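Laltbridge Robot Learning, Handout 7
Collecting demonstrations for two-arm tasks
Instructor: Dinesh Nanayakkara

14 shares | 2 comments

7.1 What counts as an episode

An episode starts with both arms at rest and ends when the operator releases the pedal. Everything between is kept, including pauses and corrected grasps. Trim nothing at the station. Trimming is done later, with the script from Handout 5.

The Niltance set used in this course holds 1,261 episodes, of which 600 are bagging tasks. Log joint positions, gripper commands and all camera streams on the same clock. Drop any episode in which a stream stalls for more than 2 seconds.

7.2 Varying the start

Before each episode, change the order and angle of the packets. Packets may overlap. If the layout repeats, the policy learns positions on the floor and ignores the camera input (see the Deltstead results, problem set 3).

Keep the bag upright. Its handles may fall where they like.

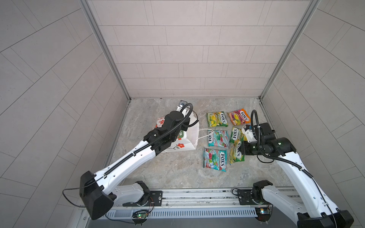 Bagging task, left arm at the bag, right arm at the packets.

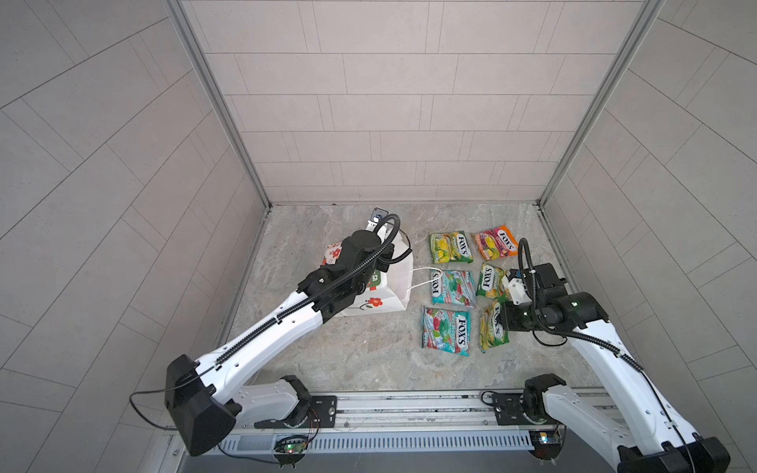 7.3 Labels

Each episode gets one text instruction and one outcome: success, partial or fail. Partial means at least one packet went in and at least one did not. Failed episodes stay in the set with their label. The Wickramasinghe loader skips them by default; set keep_failed to true for the exercise due in March.

3 comments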